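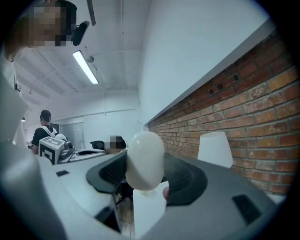 Replacing the expansion vessel on a sealed heating system

mchmielewska
Joined: January
Posts: 2

System pressure sits at 1.2 bar cold and climbs to just under 3 bar within an hour of the boiler firing. Relief valve then weeps and I have to top up. The boiler is a Perora with the vessel built in behind the heat exchanger. Pressing the Schrader pin gives air, no water. Is recharging worth trying before I pay for a new vessel?

Maja Chmielewska

brovgate_heat

If you get air and no water the diaphragm is probably intact and has just lost its charge. Isolate flow and return, drain the boiler side to zero, leave the drain open, then pump to the figure on the data plate. Most people skip the draining and end up reading system pressure on the gauge.

oldcopper

Disagree that air at the pin proves anything. On a vessel mounted with the valve uppermost, a split diaphragm can still give you air for a while. Charge it, wait overnight, check again with the boiler side drained. If it has dropped, replace it.

brovgate_heat

Fair point on orientation. The overnight check is the better test.

mchmielewska

Valve is at the top, so I'll do the overnight check. Total water content by my reckoning is 121 litres — large old radiators and long runs of 28 mm pipe.

oldcopper

Then the internal vessel was never big enough. They are usually eight or ten litres. Fit a second one on the return and leave the original where it is.

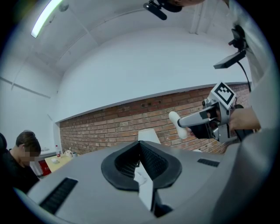 Does the second vessel have to be the same make as the first?

Any make will do, provided it is rated for heating water and both are charged to the same pressure.

pipe_and_slippers

I'd put it on the return close to the boiler, with no valve between the two that can be shut by accident. A lockshield with the cap wired on is acceptable. I have a Mikel one in that position and it has held its charge for two winters.

brovgate_heat

I would leave out the lockshield altogether. Wired caps get unwired.

pipe_and_slippers

And then you drain the whole system to change a vessel. With 121 litres and inhibitor to replace I'd sooner have the valve.

mchmielewska

Overnight result: charged to 1.0 bar at 9 pm, 0.4 bar at 7 am, boiler side drained throughout. So the old one is being replaced, and an 18 litre one is going on the return as well. Głowacki have them at 60 pounds. I'll fit the lockshield.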